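Automation at the Vulusside laboratory

The Vulusside laboratory is a contract testing site run by Mulalik, a company that checks water, soil and powder samples for farms, builders and local councils. It is known mainly for the gradual automation of its sample preparation room, which began with a single robot bench and now covers most of the routine weighing, filling and filtering done there. The site employs 171 people across 4 departments.

Background

Before automation, sample preparation at Vulusside was done by hand on open benches. Technicians labelled tubes, poured samples through funnels and moved racks between the balances and the ovens. The work was repetitive and had to be finished before the instruments were loaded in the evening, so late shifts were common. Sore wrists and shoulders were the complaints most often raised at staff meetings, and new starters tended to leave within their first year.

Mulalik first looked at large enclosed machines of the kind used in hospital laboratories. These were turned down because the samples at Vulusside vary a great deal in size and texture, and because the machines would have needed their own racks and tubes. The company chose instead to use robot arms at ordinary tables, working with glassware the laboratory already owned.

The Kondeo system

The benches run on Kondeo, a control program written for the company. Each bench has its own list of tasks, and a technician starts a batch from a screen by the door. Kondeo keeps a record of every step and halts the bench when a grip fails or a tube is not where it should be. It doesn't decide whether a sample is fit for testing – that remains with the technician who signs for the batch.

A full batch is 300 tubes. Filling and filtering were the first tasks moved to the benches, followed by capping. Weighing came later, after trouble with fine powders sticking to the scoops. Thick clay samples are still prepared by hand.

Effects on staff

No posts were cut when the benches came in, though 3 vacancies in sample preparation were left unfilled. The evening shift was shortened, and technicians who had spent most of the day pouring and labelling moved to checking results, setting up benches and dealing with stopped batches. A new grade, bench technician, was added to the pay scale in August.

Opinion among the staff has been mixed. Many welcomed the end of the late shift. Others said that the day had become more broken up, with long quiet spells and sudden calls to clear a fault, and that trainees were losing the feel for handling glass. Mulalik answered the second point by keeping one manual bench, where every trainee works before moving to the robot room.

Bench layout
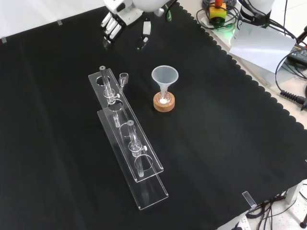 By the Darko editorial desk | August

Glassware on a bench is set out on a black cloth, with the robot hands working from above. Clear racks hold the tubes, and a funnel stands in a small beaker on a cork ring. The emergency stop is kept on the table beside the cloth.

Technicians are taught to use the stop before reaching in, even for a small job such as straightening a tube. Racks are put out by hand at the start of a batch and collected by hand at the end. Cleaning the glassware is also still manual, and is shared between the bench technicians and the washroom staff.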